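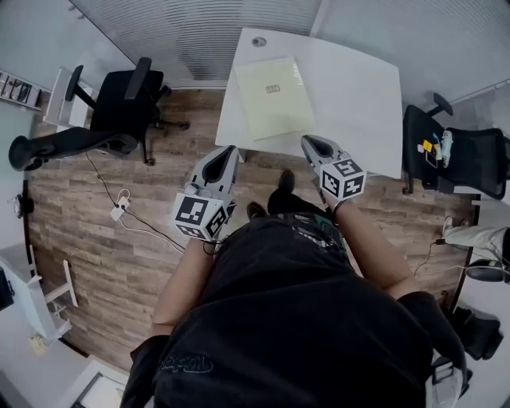
Filed under: Club Gear, Reviews
13 comments | 71 shares

The Trositz hand-held gripper pair has been in use at the Brerton robotics club since February. Students record desk tasks with it for their pick-and-place project. Jaw travel is smooth and the marker cubes stay square on their mounts. After 500 recordings one jaw pad needed replacing. The cable is the weak point: it is thin and drags on the floor when the user steps back. Setup takes 5 minutes. The printed manual skips calibration, so use the online one. Recommended for clubs with a spare desk and some patience.

Dardo Fuentealba, 04/01/2025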